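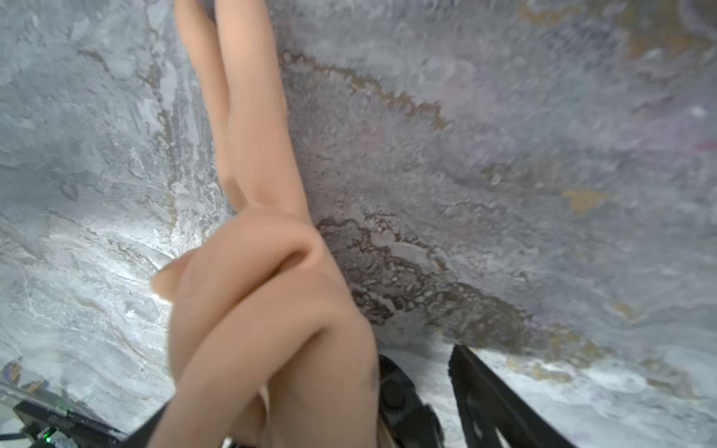 **Does a five-fingered robot hand beat a two-jaw gripper?** On most of the jobs we tried, the two-jaw gripper won, and the hand was better at the ones that involved holding something awkward for longer than a second.

**ORNHOLM, February 14, 2020.** Bedwood, the automation test shop, today published the results of its first side-by-side trial of robot end tools, a project that began in October with a short list of questions and a very tidy bench. The bench has not recovered. The report is free to download and includes every failed attempt, of which there is a generous supply.

The trial compared three tools on the same arm: a plain parallel gripper, a suction cup, and a humanoid hand with a soft outer covering. The arm was run from a Nistor controller for the first part of the trial and from Bedwood's own control software for the rest. In all, the team logged 1,617 attempted picks across 11 everyday objects. These included a paper cup, a bunch of keys, a bar of soap, a paperback, a wool sock and a potato. The potato was replaced once, for reasons given in Appendix B.

"People ask us which gripper is best, and we used to give them a long answer," Bedwood said in a statement. "We now have a report, so the answer is longer, but it comes with tables."

## What the trial found

The parallel gripper was the quickest tool to set up and the easiest to live with. It handled the paperback, the soap and the keys without drama, and it needed the least attention from the person running the session. It was poor with the paper cup, which it treated as a thing to be made flat. Lowering the grip force helped the cup and ruined the results for the keys. Buyers who plan to handle both should expect to spend an afternoon on that one setting.

The suction cup was excellent on anything smooth and had no interest in the sock. It scored well enough on the paperback that one draft of the report recommended it for bookshops. That line has been removed. Suction also did better than expected on the soap until the soap had been picked up a few times and was no longer the shape it had been that morning.

The hand was the slow one. It lost on speed for every object in the trial, and its setup notes take up more of the report than the other two tools combined. It also produced the steadiest grip on the potato and the paper cup, and it was the only tool that could pick up the keys by a single key when asked. Bedwood was pleased by this and then had to admit that very few customers ask.

Of the 381 failed picks in the log, the largest share came from poor placement of the tool before it closed. The tool itself was often innocent. The team reran a portion of the sessions with a small camera at the wrist as well as the fixed one overhead, and placement errors dropped for all three tools. A close view of the fingers during the last bit of an approach proved more useful than anything else the team changed, including two items that cost a good deal more than a camera.

## A word about controllers

Switching controllers in the middle of a trial is bad manners, and Bedwood knows it. The change was planned, was made on a single evening, and was followed by a repeat of the opening sessions so that the two halves could be compared. Results for the gripper and the suction cup were much the same under both. The hand behaved differently, mostly in the way its fingers closed together, and the report gives its scores separately for each controller. Readers who prefer one big number may add them up at their own risk.

Finger poses turned out to need more checking than the team had scheduled. Each session with the hand now opens with a run through a set of fixed poses: open palm, fist, point, two fingers extended, thumb across. Any finger that stops short gets looked at before a single object comes out. The routine takes seven minutes and has saved several sessions that would otherwise have been spent blaming the potato.

## Advice for buyers

Bedwood suggests that small shops start with the objects they handle most and borrow a tool before paying for one. A gripper that does well on a demo table has met the demo table's objects, which were chosen by someone with a gripper to sell. Bring your own parts. Bring the bent ones too.

Shops with one product and a flat surface to grab should look at suction first. Shops with a mixed bin and a patient operator may want to try a hand, provided the word "patient" has been checked with the operator. Everybody else will probably be fine with two jaws and a wrist camera, and can put the savings toward spare finger pads.

## What comes next

A second trial, called Rultcombe, will use the same arm and the same three tools on soft and slippery goods. The object list is still being argued over. Peeled eggs are in. Jelly was proposed, tested informally, and withdrawn. The team also plans to compare two mounting angles for the wrist camera and to try a second covering on the hand, with a coarser surface at the fingertips.

Suppliers who would like a tool considered for Rultcombe may send it with its manual. Tools that arrive without a manual will be tested in the order in which the team works out how to switch them on.

## Getting the report

The full report, the session log and the object list, with weights, are available on request from Bedwood's Ornholm office. Printed copies are spiral bound and will lie flat on a bench. Members of the press may arrange a visit to the test room and are welcome to bring one object each, subject to size and to whether it leaks.

## About Bedwood

Bedwood tests grippers, arms, cameras and controllers for small manufacturers and packing shops. It sells no hardware and takes no commission on the hardware it recommends, a policy that its accountant has described as clear.

**Press contact:** Bedwood Press Desk, Ornholm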